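Two-arm cell, left gripper loses its zero after a shutdown

bratasus
We look after a bench cell with two white arms on a brown mat, sorting small parts into a bin. After each shutdown the left gripper closes a few millimetres off centre. Controller log shows fault 263. What should I check first?
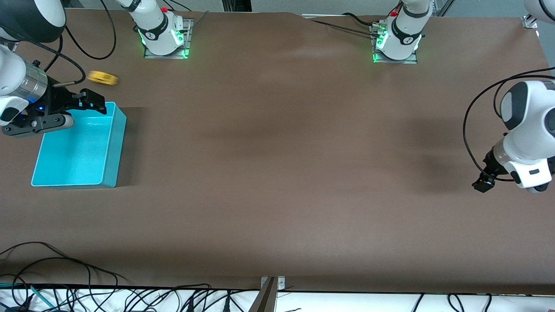 Do you have to re-zero both arms if only one has drifted?
Re-zero only the arm that drifted, then run the shared home routine so the controller checks them against each other.

Radholm
Check the cable at the wrist first. Ours needed a new plug after 2,396 hours.

hikex_user
Same fault here. Turned it off and on.

Comments
amaral: Colour of the base light won't tell you anything about the zero.
bratasus: New plug ordered, will report back.

Related
Greasing schedule for wrist joints
Replacing gripper finger pads

Contact | Copyright Hikex Help | Back to top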